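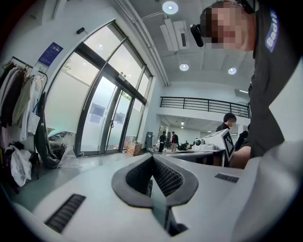 2. Method

We prepared one simple accord, with bergamot, cedar and a small part of jasmine, and diluted it in alcohol. The total batch was 190 ml. Fereshteh Naseri weighed the materials and I, Nattawut Rungrueang, kept the notebook. The alcohol and the bottles came from Thongsuk, the shop near our school.

The batch was divided into 4 bottles. Bottle A was stored in a dark drawer, bottle B on the window shelf, bottle C in the refrigerator and bottle D above the heater. All of them stayed closed until November. After this we put one drop from each bottle on a paper strip and smelled it at once, after ten minutes, and again in the evening.

3. Results

Bottles A and C were very similar to the first day. Bottle B lost most of the bergamot, and the color became more yellow. In bottle D the opening was sharp and a little sour, but the cedar was still pleasant in the evening. Fereshteh found the jasmine stronger in D than in A. I could not smell this difference, so we write both opinions.

4. Problems

Our scale shows only 100 mg steps, and this is too coarse for jasmine. We also smelled the strips in the same order each time, from A to D, and our noses were tired at the end. Next time the strips should have hidden labels, and another student should hand them to us.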